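Print | E-mail

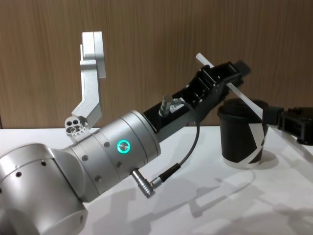 Parole decisions in Ostmont are issued by letter, and the letter is often the only record a prisoner receives. The state board sent 347 of them in November. Most run to a single page and list the conditions that were not met. The ring on the side of the silver arm glows teal-green, and it stands out against the silver housing. A parole file has no such marker, and its status has to be worked out from the text.

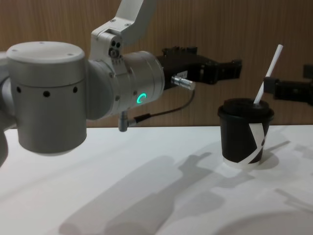 Under board rules, a denial must name each unmet condition and set a date for the next review. The Vustley legal clinic read a month of letters and found that the first rule was usually followed. The second was not. Many letters said only that a review would occur "in due course."
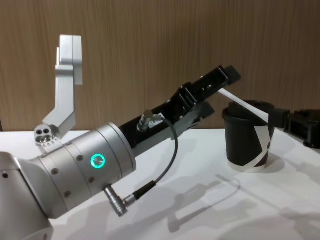 The gap matters for appeals. A prisoner has 30 days to object, counted from the date on the letter, but mail to the Morkholm unit can take a week to reach the cell block. Treatment programs add a further delay. The unit offers its required course to one group at a time, and a missed place can push completion past the next hearing.

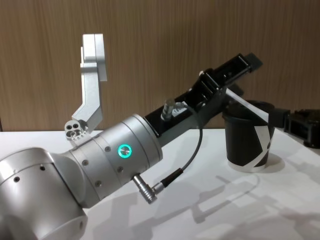
A draft rule would start the clock on delivery and require a fixed review date. The board is due to vote on it in the new year.

Related
Heydari v. Ostmont: what the ruling covers
How review dates are set
Morkholm unit adds course places

Home | Courts | Features | Archive | Contact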